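Lista de comprobación de la sala de ordeño y la lechería
Explotación Plernside -- revisión de inicio de temporada

Fecha: 30 de abril de 2020
Revisión a cargo de: Raymonde Fortin
Acompaña: Gaétan Chisholm, encargado de ordeño

Claves: C = conforme. NC = no conforme. OBS = conforme con observación. N/A = no aplica.

Los puntos marcados NC en enero se vuelven a revisar todos, aunque el encargado los haya dado por cerrados.

1. Accesos y patio de espera

1.1 Suelo del patio sin encharcamientos -- OBS
Se forma charco junto al desagüe del lado norte. La rejilla está limpia; la pendiente es mala en ese tramo. Queda pendiente de presupuesto desde enero.

1.2 Suelo antideslizante en la entrada a la sala -- NC
El ranurado está gastado en el giro, donde las vacas cargan todo el peso. Ranurar de nuevo antes de las lluvias.

1.3 Puerta de retención: cierre y pestillo -- C
Pestillo cambiado. Cierra sin forzar.

1.4 Aspersores del patio -- C
Funcionan todos. Recordar que en días de mucha humedad mojan la ubre y no refrescan nada; usar solo con los ventiladores en marcha.

1.5 Sombra suficiente para el lote completo -- OBS
El patio se proyectó para 100 vacas y la malla no cubre la última fila a media tarde. Mientras no se amplíe, entrar el lote en dos tandas.

2. Sala de ordeño

2.1 Nivel de vacío en el regulador -- C
Lectura estable con todas las unidades puestas.

2.2 Pulsadores -- OBS
El de la plaza 10 va irregular. Gaétan Chisholm lo desmontó y limpió el filtro de aire, mejoró algo. Si vuelve a fallar, sustituir.

2.3 Pezoneras: estado y fecha de cambio -- NC
No hay fecha apuntada en la hoja de la pared. Por el aspecto de la goma están al final de su vida útil. Cambiar el juego completo y anotar el día.

2.4 Tubos cortos de leche sin grietas -- C

2.5 Protección de la bomba de vacío -- C
La rejilla de la correa está puesta y atornillada. En enero estaba apoyada en la pared.

2.6 Iluminación del foso -- OBS
Un tubo parpadea en el extremo de salida. Se ve bien la ubre, pero cansa la vista en el turno de madrugada.

2.7 Escalones y barandilla del foso -- C

2.8 Producto para sellado de pezones: envase cerrado y etiquetado -- NC
Encontrados dos vasos aplicadores con producto de la víspera. Se vacían y se lavan al terminar cada turno. Ya se dijo en la revisión anterior.

3. Lechería y tanque

3.1 Temperatura del tanque y registro -- OBS
El termómetro del tanque coincide con el de contraste. Faltan anotaciones en el cuaderno, casi siempre del ordeño de la tarde. Quien ordeña, anota.

3.2 Generador de emergencia: arranque en carga -- C
Arrancó al segundo intento. Tiene combustible. Dejarlo en marcha un rato cada mes aunque no haya cortes.

3.3 Condensador limpio y ventilado -- NC
Aletas llenas de polvo y paja. Con el calor de la zona esto se paga en la factura y en el recuento. Limpiar esta misma semana y retirar los sacos apilados delante.

3.4 Agua caliente para el lavado -- C
Sale del calentador a la temperatura que pide el fabricante del detergente. Medida también al final del circuito.

3.5 Detergentes ácido y alcalino separados -- C
Estanterías distintas, bandeja de retención en las dos. Fichas de seguridad en la carpeta roja.

3.6 Material para toma de muestras -- OBS
Los frascos estériles están bien guardados y en fecha. El cazo de muestreo estaba colgado fuera de su funda. Los recipientes se guardan tapados y lejos de los detergentes. 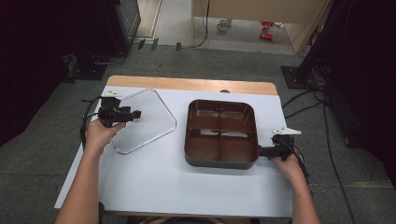 3.7 Mosquiteras en puertas y ventanas -- NC
La de la ventana pequeña tiene un roto en la esquina. Parchear no sirve, la tela está quemada por el sol.

3.8 Manguera recogida y boquilla sin contacto con el suelo -- C

4. Manejo y personas

4.1 Botiquín completo -- OBS
Falta solución para lavado ocular. Pedida a Wong junto con los guantes.

4.2 Botas, delantales y guantes para todo el turno -- C

4.3 Vacas en tratamiento identificadas -- C
Cinta roja en la pata y nombre en la pizarra. Pregunté por dos animales al azar y los datos coincidían con el libro de tratamientos.

4.4 Personal nuevo instruido en el lavado de la instalación -- NC
La persona incorporada en el turno de tarde ha aprendido mirando. Tiene que hacer el lavado completo acompañada, al menos dos veces, y firmar la hoja.

4.5 Teléfonos de urgencia a la vista -- C
Actualizar el del técnico de Trandia, ha cambiado.

5. Agua y alimento junto a la sala

5.1 Bebederos a la salida del ordeño -- C
Caudal correcto. Fondo con algas, sin llegar a no conformidad; cepillar.

5.2 Silo de pienso: escalera y boca superior -- OBS
Escalera firme. La tapa no ajusta bien y entra agua cuando llueve con viento.

5.3 Pienso sin moho ni apelmazado -- C
Revisado el fondo de los comederos de la sala.

Comentarios

Lo más urgente es el condensador (3.3) y las pezoneras (2.3). Las dos cosas las puede resolver el personal de la casa sin esperar a nadie.

El ranurado del suelo necesita máquina. Gaétan Chisholm va a preguntar en Plisatance si la alquilan por días, y aprovecharía para rehacer la pendiente del patio -- depende del precio.

Respecto a la revisión de enero se nota el trabajo en la zona de la bomba y en el almacén de productos. Los registros siguen flojos.

Copia de esta hoja en la carpeta de la lechería. Las correcciones se anotan al margen, con fecha e iniciales de quien las hace.

Firmado: R. Fortin
Recibido: G. Chisholm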